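February, lab notebook, student manipulation project (microwave task)

Got in a bit before 9 and Fletcher was already here with the heater on, which I appreciated more than I told him. Plan for the day was to get through the door-opening runs so we can stop talking about the door and start talking about the plate. We got through most of it. Notes below are in the order I remember them, so sorry if the afternoon bleeds into the morning.

First hour went to the cable wrap again. Joint five was tugging whenever the wrist came around past where we had it last week, and Tania spotted that the strap above the elbow was pinching two cables together instead of letting them slide. We undid it, gave everything more slack, and strapped it back looser. It isn't pretty but the arm gets through its full reach for the pull now and the torque readings stopped jumping around. Whoever is in next – please don't tidy those cables! They look messy because they need to move.

Also renamed the log folders. Anything called "door_final" is from before the slack fix and should be ignored. The good ones start with "ballia", same as the rest of the team's files (Ballia is still our team name unless somebody comes up with something better before the Ashby meet, and Brodie has promised a list). 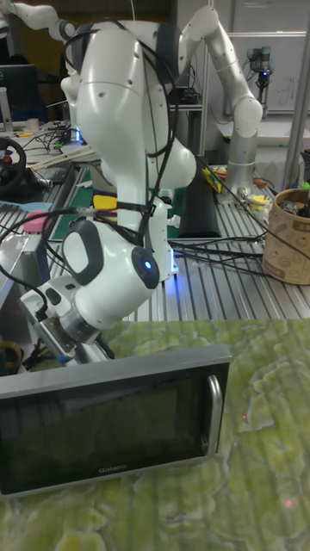 DOOR RUNS

We kept the Galanz facing the front of the table with the pull handle on the right, so the gripper has to come down past the top of the door and then get hold of a vertical bar. Coming in from above is the part I keep fussing over. If the fingers are even a little too far forward they land on top of the housing, and if they're too far out they close on air. Godelieve suggested we stop trying to hit one perfect point and go for a short stretch of the handle, anywhere along the middle, and that helped right away. I felt a bit silly for not trying it sooner.

Tally for today: 195 attempts, and 38 of them failed. Most of the failures were slips partway through the pull, where the fingers had the bar fine and then slid off as the door swung. A few were plain misses, and two were me hitting stop too early because I got nervous (I'm still counting those, Dariusz says we count everything and he's right). That puts us at 1,201 logged runs for the term. The target we wrote on our proposal was 2,000, so we have some long evenings coming.

Things I tried for the slipping:
Slower pull. Helped a little, but each run takes forever.
Closing tighter. Helped more, but the gripper complained twice about force, so I backed it off.
Following a wider arc. Best of the lot. I think our hinge position was wrong from the start and the arm was dragging inward against the door the whole time.

So tomorrow's first job is to measure the hinge properly with a ruler and not trust the number in the config, which I'm pretty sure Fletcher and I guessed one night over noodles.

Dariusz stopped by after lunch and watched maybe ten runs. He asked why we don't nudge the door open with the side of a finger once it's cracked, the way a person would with their hands full. Good question! Tania wants to try it as a separate behavior so we don't mess up the numbers we have. I'm for it, as long as it gets its own folder.

Still to do:
Hinge measurement (me)
New finger pads, the softer ones from Fudo, if they've turned up at the front office (Fletcher)
Write up the failure types for the Pliltham poster, one paragraph each (Tania, me)
Ask Godelieve if we can have the bench through the end of the month

Shut everything down at 6:40. Config saved as ballia_arc2, and the wider arc is on by default now.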